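Prelus 11 as a DJ library manager - anyone else switched?

Home > Forums > Software > DJ and Music Library

gonul_p
Jul 1, 2019

OK so I finally moved my whole library over to Prelus 11 last night and I am a little bit in love with it. I've been on Tetum forever and always assumed the import would be a nightmare (crates inside crates inside crates, some of them going back to when I was still ripping CDs), but it read the old database and kept every folder. Cue points too! The only thing that came over wrong was the color tags, which all turned green.

What sold me is the search. You type "slow 100 piano" and it gives you everything at 100 BPM with piano in the comments field. I write a lot of comments, so this is heaven.

Questions for people who have used it longer:
Does the key detection get better if you run it twice? Mine says unknown for a bunch of disco edits.
Can you lock the beat grid on one track without locking the whole crate?

Signature: Gönül Polat - weddings, lounge nights, anything with a string section
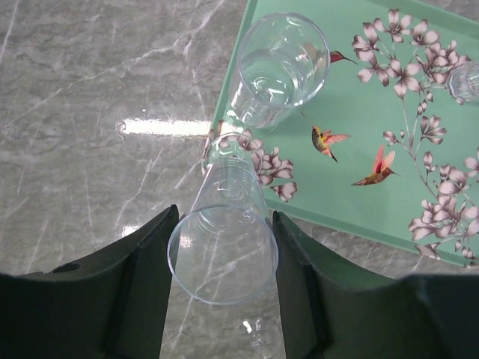 Green tray on the marble

xenos_iason
Re: Prelus 11 as a DJ library manager

Welcome over! Running it twice does nothing, it just reads back the result it saved the first time. You have to clear the analysis first (right click, Analysis, Forget) and then set the range to Wide before you run it again. Disco edits with a live drummer drift all over the place, and Narrow gives up on them.

Locking one track: open the grid editor and click the little padlock next to the track title. The padlock in the toolbar is the crate one. Yes, they look exactly the same. I locked a crate of 28 tracks that way and spent an evening wondering why nothing would move.

sigita_st
Re: Prelus 11 as a DJ library manager

I want to like it as much as you two do, but I went back to Tetum after a month. Searching is great, agreed. Playing from it is another matter. The waveform redraws every time you load a track on deck B, and on my old laptop I could hear a tiny hiccup on deck A when it did that. At home, fine. In front of a room, no thanks.

Also the history file. Tetum writes a plain text list I can mail to the venue. Prelus writes some format of its own.

gonul_p
Re: Prelus 11 as a DJ library manager

Iason, the padlock thing worked, thank you!! And Wide found a key for nearly all of the disco folder.

Sigita, do you have waveform detail set to Full? Mine was on Medium out of the box and I haven't heard a hiccup yet, but I've only mixed at home so far.

xenos_iason
Re: Prelus 11 as a DJ library manager

I think the hiccup was a real bug in version 10 and they fixed it in the February update. I played a four hour set in Gastilport on 11 with Full waveforms and two decks going the whole time, no trouble. So I don't think it's fair to say it can't be used live.

sigita_st
Re: Prelus 11 as a DJ library manager

I was ON the February update. It got better, it didn't go away. Your laptop is a lot newer than mine, and plenty of people here play on older machines. I'm happy it works for you, I just wouldn't tell everyone it's fixed.

agus_benitez
Re: Prelus 11 as a DJ library manager

Jumping in because I had the same hiccup and it was the audio buffer. Prelus resets it to the lowest value when you plug in a different controller. I put it back up one step and deck A has been clean since. Check it after every controller swap, I have a sticky note on the lid!

For the history file, go to Export, then Session, then Text. It's hidden under the printing options for some reason. You get artist, title and start time, one per line.
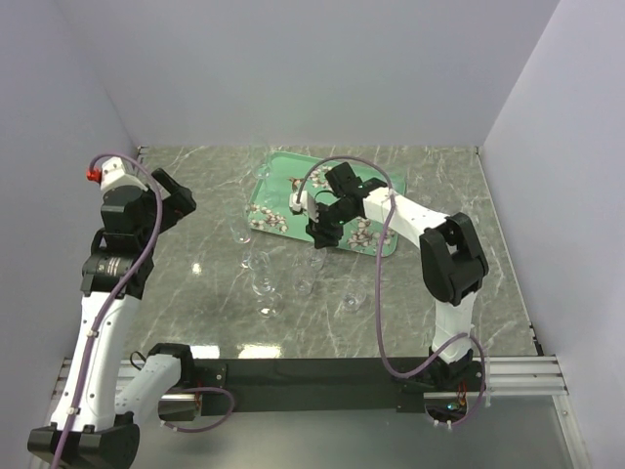

Stemmed glasses around the flowered tray

p_giannak
Re: Prelus 11 as a DJ library manager

Has anybody tried the Tzanetos skin for it? It gives you big round EQ knobs like an old rack mixer and moves the crossfader to the bottom where it belongs. I play with a mouse more than I'd like to admit (small lounge, no room for a controller) and the stock knobs are tiny. With the skin I can grab the low EQ without looking twice. Thirteen out of ten, would install again.

It does hide the sampler, so if you use that, keep the stock layout handy. Ctrl+L flips between the two.

xenos_iason
Re: Prelus 11 as a DJ library manager

Pretty, but I found it slow to open. And I use the sampler constantly. Each to their own.

p_giannak
Re: Prelus 11 as a DJ library manager

Slow to open, sure, but you only open it once a night!

sigita_st
Re: Prelus 11 as a DJ library manager

Agustina, I reinstalled to check and you were right about the buffer, it was sitting at the lowest setting. Raised it and ran two decks for an hour with no hiccup. I still don't like the redraw, but I take back half of my complaint. The text export is good too, though who puts that under printing?

gonul_p
Re: Prelus 11 as a DJ library manager

Ha, I would never have found it either. Trying the big knobs tonight - Paraskevi, does the skin keep your own column widths in the browser? I just got mine how I like them.

p_giannak
Re: Prelus 11 as a DJ library manager

It keeps the widths but puts the Comments column last. Drag it back once and it stays.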